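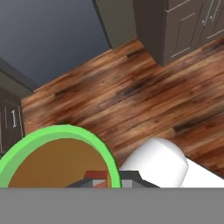
在共用工作间里制作一个小型机械夹爪：从仿真到实物
课程项目报告
作者：Heather Laing
提交时间：2021年8月

摘要

本报告介绍我在这个学期和暑假做的项目。项目的内容是设计和制作一个白色外壳的小型夹爪，把它装在一只旧的桌面机械臂上，让它拿起一个小盒子，再把小盒子放到指定的地方。制作的地点主要是Ravalov共用工作间，小部分工作在我住的地方完成。制作以前和制作期间，我都在仿真软件Zimance里检查夹爪的形状和动作。实物的最后测试一共做了50次，其中大部分成功，失败的情况在第七节里分析。报告也记录了我走错的几步，希望对下一个选这个题目的同学有用。

中文不是我的母语。有些零件的名称我查了词典以后还是不确定，所以在第一次出现的时候，我会先说明我指的是哪一个部分。

一、选题的原因

我以前学过一点机械制图，也会写简单的控制程序，但是从来没有把这两个部分放在一起做过。课程要求每个学生选一个可以在家里或者工作间完成的题目，材料要便宜，用完以后最好能留给别人继续用。题目单子上有一个是“桌面搬运”，就是让机械臂把一件东西从一个地方搬到另一个地方。我觉得这个题目的范围很清楚，也容易判断有没有做成功，所以选了它。

工作间里有一只别人留下的机械臂，型号是Clallitz。它的关节还能正常转动，可是末端的夹爪已经断了，控制板也换过。工作间的管理规则允许会员使用它，条件是用完以后要写下改了什么地方。我在五月第一次给它通电，发现底座的关节有一点空隙，其他关节没有明显的问题。我决定不动机械臂本身，只做新的夹爪。

做这个决定的时候我犹豫了比较长的时间。同组的Pringle认为底座的空隙应该先修，他说空隙会让末端的位置不准。他说得对，后来测试的时候我们真的遇到了这个问题。但是修底座需要把整只机械臂拆开，我没有把握装回去，所以还是先做夹爪。

二、目标和限制

项目的目标写在开题的时候，后来只改过一次。原来的目标是让机械臂自己找到小盒子的位置，再去拿。后来我把“自己找到”去掉了，改成由人把小盒子放在桌面上画好的格子里，机械臂按照已知的位置去拿。这样项目变得简单很多。老师同意这个修改，但是要求我在报告里说明，如果以后要加上找位置的功能，夹爪的设计需不需要改变。我在第八节回答这个问题。

限制有下面几个方面。

第一是重量。Clallitz的末端不能装太重的东西，夹爪加上小盒子的总重量要控制住。我做的第一个夹爪太重，手臂伸直的时候会慢慢往下掉。最后一个版本的夹爪重296克，包括电机和螺丝，不包括电线。

第二是工具。工作间有一台打印机可以打印塑料零件，排队的人很多，晚上才比较容易借到。工作间也有台钻和锉刀。我住的地方只有螺丝刀、钳子和一个旧的电烙铁。

第三是地方。工作间的桌子每天都要收干净，不能把没有做完的东西放在上面过夜。所以机械臂每次用完都要从桌子上拆下来，第二天再装上。每次装的位置都会差一点点，这件事给标定工作增加了很多麻烦。

第四是时间。我在暑假里有兼职，每个星期能去工作间的次数不多，所以能在电脑上完成的工作，我尽量在电脑上完成。

三、仿真环境的准备

仿真的工作全部用Zimance完成。报告最前面的图就是仿真里的画面：木地板的房间，深灰色的柜子，蓝灰色的墙，还有白色的夹爪部件和绿色的圆环。顶面是橙红色的小盒子只能看见一部分。

这个房间是我用现成的素材拼起来的。开始的时候我用的是空白的背景，只有一个平面和一只机械臂。空白的背景运行很快，可是我看画面的时候常常分不清远近，也看不出夹爪有没有倾斜。加了地板和柜子以后，因为有木板的线条做参考，判断方向就容易多了。Pringle第一次看到的时候问我为什么要在厨房里做实验。素材里面的柜子确实像厨房的柜子，我没有找到更合适的。

仿真里的夹爪和实物不是完全一样的。仿真里的零件表面很光滑，圆的部分也很圆。打印出来的零件有一层一层的纹路，边缘需要用锉刀处理。颜色方面，我在仿真里把外壳设成白色，实物也用了白色的塑料，这样对照起来方便。夹爪根部连接手指的地方，在仿真里是深灰色的，边是斜的。我把这个零件叫做“座子”。

准备仿真的时候，花时间最多的是碰撞模型。仿真软件允许用简单的形状代替复杂的形状来计算碰撞，这样速度比较快。我一开始把每个零件都换成一个长方体，结果夹爪还没有碰到小盒子，软件已经认为碰到了，小盒子被推开。后来我把座子分成几块，斜边的地方用斜的形状，问题才解决。我建议以后的同学先把碰撞模型显示出来看一看，再开始写动作程序。我是过了一个多星期才知道软件有这个显示功能的。

另外一件事是摩擦力。仿真里面的摩擦力是一个可以填写的数字，填得大，什么东西都能夹住；填得小，什么东西都会滑下来。我没有测量摩擦力的仪器。我的方法是把真的小盒子放在一块和手指表面材料一样的垫片上，慢慢把垫片抬起来，记下小盒子开始滑动时候的角度，再换算成仿真需要的数值。这个方法在物理课上学过，精度不高，但是比随便填一个数字好。

四、夹爪的设计

夹爪分成外壳、座子、手指和电机几个部分。

外壳是一个圆柱形的部件，端部是圆顶。我选圆顶的原因是它碰到别的东西的时候不容易挂住。早期的版本端部是平的，四周有直角的边。在仿真里，机械臂转动的时候，这个直角的边几次挂到容器的边缘，把容器拖走。改成圆顶以后，即使碰到了，也只是滑过去。

座子的斜边也是为了同样的目的。手指打开的时候，座子离桌面很近，如果座子的下面是方的，它会比手指先碰到旁边的东西。我把两侧都切成斜面，切掉的材料不多，强度没有受到明显的影响。打印的时候斜面需要支撑材料，拆支撑材料花了不少时间，表面也不太好看。

手指一共有2根，形状相同，方向相反。每根手指的内侧贴了一层薄的橡胶垫。橡胶垫是从一副旧的园艺手套上剪下来的，用双面胶贴上。我试过用胶水，胶水干了以后橡胶变硬，夹东西的时候反而容易滑。双面胶的缺点是过一段时间边上会翘起来，需要重新贴。

电机用的是很普通的小型舵机。两根手指通过齿轮连在一起，一根转动的时候另一根往相反的方向转动，所以只需要一个舵机。齿轮也是打印的。第一套齿轮的齿太细，夹紧的时候会跳过去，发出很大的声音。我把齿改粗以后声音小了，但是手指打开和关闭的时候有一点松动。松动可以接受，夹住小盒子以后手指受力，松动就没有了。

电线的安排我在设计的时候没有考虑，这是一个错误。舵机的线从外壳的后面出来，绕过手腕的关节，再固定在手臂上。手腕转到一边的时候线很松，转到另一边的时候线很紧，有一次把插头拉出来了。后来我在外壳上开了一个小槽，让线从侧面走，又在手腕的地方留了一圈多余的长度。如果从头再做一次，我会在画第一张图的时候就把线画上去。

五、制作过程

这一节按照时间的顺序写。

开始的版本只是用来检查尺寸的。我用纸板剪了手指和座子的形状，用图钉连起来，放在Clallitz的末端比一比。这一步很简单，但是让我发现安装孔的位置和说明书上写的不一样。可能是以前有人换过末端的安装板。我用游标卡尺重新量了所有的孔，改了图纸。

第二个版本是打印的，外壳的壁很厚。我那时候担心塑料不够结实，所以把所有的地方都做得很厚，结果就是前面提到的太重的夹爪。装上去以后机械臂能够抬起来，可是伸直以后停不住。我先以为是控制程序的问题，检查了一个晚上的程序。后来我把夹爪拆下来，换上一个空的矿泉水瓶，手臂就停得很稳，这才确定是重量的问题。

第三个版本我把壁改薄，在里面加了几条筋。筋的位置是在仿真里看受力以后决定的，不过我用的受力计算很简单，只能告诉我哪个地方大概比较弱。打印完成以后，一个筋和螺丝孔的位置太近，拧螺丝的时候裂开了。我没有重新打印整个外壳，用电烙铁把裂缝熔在一起，再磨平。这个外壳现在还在使用。

组装的顺序也需要注意。我的顺序是先把舵机放进外壳，接上电，让它转到中间的位置，然后再装齿轮和手指。如果先装齿轮再通电，舵机可能会一下子转到头，把手指顶坏。我顶坏过一根手指，幸好手指打印起来很快。

下面是我最后使用的组装步骤，写给以后要修理这个夹爪的人：

把舵机的螺丝先拧上一半，不要拧紧。
通电，让舵机回到中间的位置，然后断电。
装主动齿轮，手指对准外壳上的刻线。
装从动齿轮，检查两根手指是不是对称。
拧紧舵机的螺丝，再用手轻轻转动手指，感觉有没有卡住的地方。
把电线放进侧面的小槽，盖上盖子。
最后贴橡胶垫。橡胶垫贴上以后不要再用手指去摸，手上的油会让它变滑。

小盒子是我自己用硬纸板折的，里面放了一点米来增加重量，开口用胶带封好。我一共折了5个，大小一样，这样坏了一个可以马上换另一个。米的数量我用厨房秤称过，尽量相同。

容器是一个浅的圆盘，在一家卖日用品的小店里买的。我选它的时候只考虑了直径和边的高度，边太高的话夹爪放下去会碰到，边太低的话小盒子可能滑出来。

六、控制程序和标定

控制程序很短。它的工作是把机械臂送到几个固定的位置，每到一个位置就等一会儿，然后打开或者关闭夹爪。位置之间的路线先在仿真里走一遍，确认没有碰撞，再发给实物。

我把一次完整的搬运分成几段：从休息的位置到小盒子的上方，垂直下降，夹住，垂直上升，移动到容器的上方，下降一点，松开，回到休息的位置。垂直下降和上升这两段要求最高。机械臂的几个关节要同时转动，末端才能走直线。在仿真里走得很直，在实物上末端会画出一条很浅的弧线。弧线的方向每次都差不多，所以我在程序里加了一个修正，让它提前往另一边偏一点。这个做法不太漂亮，可是有效。

标定就是让程序知道机械臂和桌面的关系。由于机械臂每天要拆下来再装上，所以每天都要标定。开始的时候我的方法是让末端去碰桌面上的几个点，一个一个记下关节的角度，输入到电脑里。这个过程很慢，而且我有时候会把数字写错。后来Pringle做了一块定位板，机械臂的底座放进去以后，正好卡在两个木块中间，木块再用夹子固定在桌子的角上。用了定位板以后，每天只要检查一个点就可以了。如果这个点的位置对，其他的点一般也对。

定位板的材料是工作间的废木料，所以它的厚度不太均匀，有一边垫了折起来的砂纸。请不要把砂纸拿走。

程序里还有一个紧急停止。我在桌子边上放了一个大的按钮，按下去以后舵机断电。断电的时候手臂会掉下来，所以按钮旁边的桌面上放了一块海绵。按照工作间的规定，机械臂通电的时候必须有人在旁边，不能离开，也不能戴耳机。

在仿真和实物之间切换的时候，我犯过一个不应该犯的错误。仿真里面的角度单位和控制板的角度单位不一样，我在一个文件里改了，在另一个文件里忘记改。实物收到的第一个指令是一个很大的角度，手臂很快地转了过去，撞到了桌子上的台灯。台灯没有坏，手臂也没有坏。从这以后，我在程序的开头加了一个检查，如果下一个角度和现在的角度相差太大，程序就停下来问我是不是要继续。

七、测试和结果

测试分成仿真测试和实物测试。

仿真测试没有固定的次数，我每次修改以后都会运行，看小盒子有没有到达应该到的地方。仿真的好处是可以从不同的方向看，也可以慢慢播放。有些问题只有从很低的角度才能看见，比如手指的尖端擦到了地面或者容器的边。我从夹爪附近的角度看得最多，因为从这里看，外壳和旁边的东西之间的距离最清楚。从远处看觉得距离足够，靠近看的时候常常发现很窄。

实物测试在工作间进行，每次测试都用同一个流程，一共50次。我把小盒子放到格子里，退后一步，启动程序，等它完成，然后记录结果。记录的内容包括有没有夹住，移动的时候有没有掉下来，有没有放进容器，以及我看到的特别情况。

大部分测试是成功的。失败的情况可以分成几种。

最多的一种是夹偏了。手指关闭的时候，一根手指先碰到小盒子，把它推转了一个角度，然后另一根手指碰到的是角，不是平面。有时候这样也能夹住，但是上升的时候小盒子会慢慢转动，最后掉下来。我检查了记录，夹偏的情况大多数发生在离底座比较远的格子。我认为主要的原因是底座的空隙，手臂伸得越远，空隙的影响越大。这正是Pringle一开始提醒我的事情。

另一种是橡胶垫翘起来。橡胶垫的边翘起来以后，手指松开的时候小盒子会粘在上面，不马上掉下去，等手臂开始移动了才掉，结果掉在容器的外面。解决的办法是每天测试以前用力压一下橡胶垫的边，如果压不下去就换新的。换成新的以后，这种失败没有再出现。

还有一次失败是电脑进入了休眠。程序停在半路，手臂举着小盒子不动。这个和夹爪没有关系，但是我也把它算成失败，写在记录里。

我也注意到小盒子本身的变化。硬纸板被夹了很多次以后，两边会出现凹进去的痕迹。有痕迹的小盒子其实更容易夹住，因为手指会滑到凹的地方。这样测试的结果可能比真实的情况好一些。我在测试的后半部分才发现这件事，所以前半部分没有记录用的是哪一个小盒子。以后应该给每个小盒子写上编号。

关于仿真和实物的比较，我的结论是：对于检查碰撞和安排路线，仿真非常可靠，仿真里不碰的路线在实物上也没有碰过。对于判断能不能夹住，仿真不太可靠。在仿真里，手指一关闭，小盒子几乎总是夹得很正。我试过在仿真里给底座也加上空隙，夹偏的情况就出现了，但是和实物的表现还是不太一样。我没有时间继续研究这个问题。

八、讨论

先回答老师的问题：如果以后要加上自动找位置的功能，夹爪的设计需不需要改变。我的看法是需要改，改的地方不大。最简单的办法是在手腕的附近装一个小摄像头，向着手指的方向看。现在的外壳比较粗，而且端部是圆顶，会挡住一部分视线。在仿真里我试着把观察的位置放在那附近，外壳和座子占了画面上不少地方，小盒子也常常只露出一部分。要让摄像头看得更完整，可以把外壳做细一些，或者把摄像头往旁边移。往旁边移的话，电线的小槽也要换到另一侧。

第二个问题是夹爪的打开角度。现在的角度刚好适合我的小盒子，拿更大的东西就不行了。齿轮的设计允许手指再打开一些，可是手指打开太大以后，座子的斜面会互相碰到。如果想要更大的角度，需要把两个转轴的距离加大，那么整个座子都要重新画。

第三是重量。296克对这只机械臂来说还是偏重的，手臂完全伸直的时候能听到关节的声音变大。外壳还有减轻的空间，特别是后面的一段，那里不受力，可以开一些孔。我没有开孔，是担心灰尘和木屑进到齿轮里面。工作间里有人锯木头，空气里的木屑比较多。

关于工作方法，我想写两点体会。

第一点是关于记录。前面几个星期我只在手机里随便写几句话，后来查的时候有的句子自己也看不懂。比如有一条写着“左边再低一点，好多了”，我不知道是哪一个左边，也不知道低了多少。后来我用了一个纸的本子，每次改动都画一个小图，写上改动以前和以后的尺寸。本子现在和夹爪放在同一个盒子里。

第二点是关于在共用的地方工作。别人常常会走过来看，问问题，也会给建议。开始的时候我觉得有一点打扰，我的中文说得慢，一边解释一边工作很困难。可是有几个重要的改进都是这样来的。把端部改成圆顶，是一位做木工的会员说的，他说他做的抽屉拉手也有同样的问题，直角会挂住衣服的袖子。

九、费用和材料

塑料、螺丝和舵机是费用的主要部分。打印机按照使用的材料收费，我打印坏的零件也要付钱，所以图纸多检查一遍是值得的。橡胶垫、硬纸板、米和木块都是现成的东西，没有另外花钱。机械臂是工作间的。仿真软件Zimance用的是学生的许可，到学期结束为止，下一个同学需要自己申请。

图纸文件保存在课程的共享文件夹里，名称按照零件来写：外壳、座子、左手指、右手指、齿轮。其中外壳有两个文件，请用比较新的那一个，旧的文件里筋和螺丝孔还是太近的。座子的文件打开以后会提示缺少一个参考面，可以不理它，不影响打印。

十、以后的工作

下面的事情我没有来得及做，按照我认为的重要程度写在这里。

修理Clallitz底座的空隙。现在有了可以正常使用的夹爪，修好以后可以用同样的测试来比较。
给小盒子编号，重新做一次测试。
找一种可以代替双面胶的方法固定橡胶垫。也许可以在手指上做一个小的槽，把橡胶垫的边压进去。
在仿真里加上更接近真实的手指松动。
把紧急停止改成手臂慢慢放下来，不要直接断电。

致谢

感谢Ravalov共用工作间让我使用机械臂和打印机，也感谢晚上愿意让我先用打印机的几位会员。感谢Pringle做的定位板，还有他对底座的提醒，我当时应该更认真地听。感谢我的老师修改了这份报告里的很多语法错误，剩下的错误是我自己的。

附：交接时的注意事项

夹爪放在工作间靠门的架子上，透明的塑料盒里，盒盖上写着我的名字。盒子里有夹爪、备用的手指、一小包螺丝、橡胶垫的剩余材料和纸的本子。舵机的插头有方向，深色的线朝外。插反了不会烧坏，但是舵机不动。

机械臂装好以后，先不要装夹爪，空着运行一次程序，看各个关节有没有异常的声音。没有问题再装夹爪，不放小盒子再运行一次。两次都正常以后才开始测试。

定位板用完以后请挂在墙上，不要平放在地上，工作间的地有时候会潮，木块受潮以后底座放不进去。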